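Moving our class off Stasturura before it shuts down
Project report, November
Farhad Shirazi

Why I picked this

Our whole program has used Stasturura for group work as long as I've been here. It's to-do lists, a message board and a place to dump files, and I like it a lot. Then the company told everybody it was dropping the free school plan so it could work on its bigger product, Dradska. We got 90 days to get our stuff out. I figured somebody's final project should be the move, so I grabbed it!

What we had in there

More than I thought – roughly 2,000 messages, plus files from 17 old group projects. The to-do lists exported fine as plain spreadsheets. The message board came out as one giant page with no dates on the replies (who signs off on that?). I wrote a small script that matched replies to the email notices still sitting in my inbox, and that got most of the dates back.

Trying out Rashti

Rashti is the tool I ended up testing the most. It's open source and runs on a computer in the Bekidville lab, so no company can pull the plug on us. The import tool choked on file names with accents in them, and I lost a whole evening to that before I renamed everything and ran it again. Search is slower than what we had, but comments show up right next to the file you're talking about, and I really love that part. 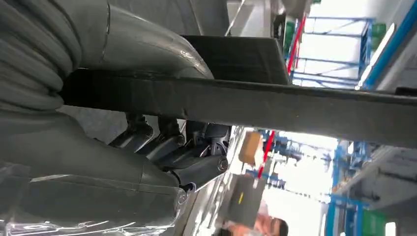
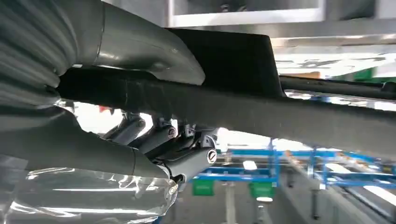
What the testers said

I got 8 classmates to use Rashti for their real homework groups. Most of them were fine with it after a day or so. The big complaint was the phone app, which logs you out all the time – I never found a fix, and the setting that's supposed to control it does nothing on my phone either. Two people went back to group texts and I can't really blame them.

Still to do

The old calendar hasn't been moved yet. Rashti wants one calendar per group and ours was all in one, so I have to split it by hand. I also need to write a short setup guide for whoever runs this next year, including how to do the backups.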